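Speaker notes - Plonderov and the Old River Towns
Session begins at 10 a.m. Main hall.

Opening

Good morning, and welcome on behalf of the Prirkard Regional Heritage Office. This talk covers the town of Plonderov, its founding, its years as the seat of the district, and its present condition. Questions will be taken at the end.

Location

Plonderov lies on the east bank of the Fokalen River, 35 kilometers upstream from Prirkard. The road follows the river for most of the way. Visitors may also arrive by the morning ferry, which runs from April to October.

Pause here for the map.

Founding and name

The first settlement stood on the low ground by the ferry landing. It was moved uphill after repeated floods, and the parish register from the new site opens with 12 households. The older name, Alcaraz Landing, remained in use on river charts long after the move. Elderly residents still call the lower quarter Alcaraz. Please pronounce both names slowly, as interpreters have asked.

Next group of slides.

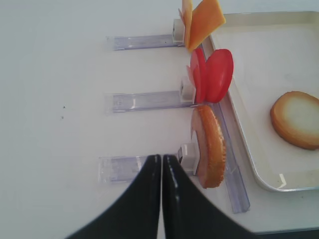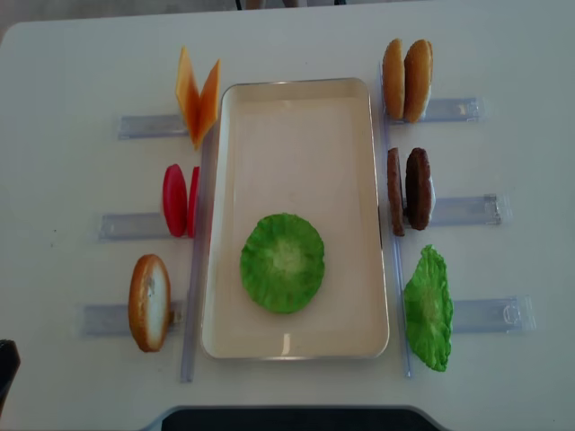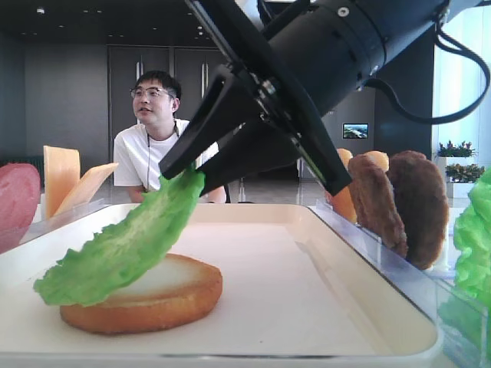 District seat

Plonderov became the district seat when the court was transferred from Prirkard. The courthouse, the grain hall and the customs office were all built in the same period, from gray stone brought down the Fokalen on barges. The customs office kept full ledgers, and 1,019 pages of these survive in the regional archive. They list salt, timber, hides and lamp oil as the main goods.

The court returned to Prirkard once the railroad had been completed on the opposite bank. Trade fell away quickly. The grain hall was used as a school, then as a store for ferry equipment.

The town today

The permanent population is more than 900. Most families work in fishing, small farms or the sawmill north of the town. The market is held in the square in front of the courthouse and closes at noon.

The courthouse is open to the public. The customs office may be visited by arrangement only - the upper floor is under repair. Visitors are asked not to climb the flood wall in Alcaraz, where several stones have shifted.

If time is short, leave out the next paragraph.

The river festival takes place in September. Boats are decorated at the old landing and travel in line to the bend below the church. The custom was revived by the ferry crews after a long gap, and the present route is shorter than the one shown on early charts.

Close

Thank the hosts. Printed maps of the walking route are at the side door. The return bus to Prirkard leaves at 4 p.m. from the courthouse steps.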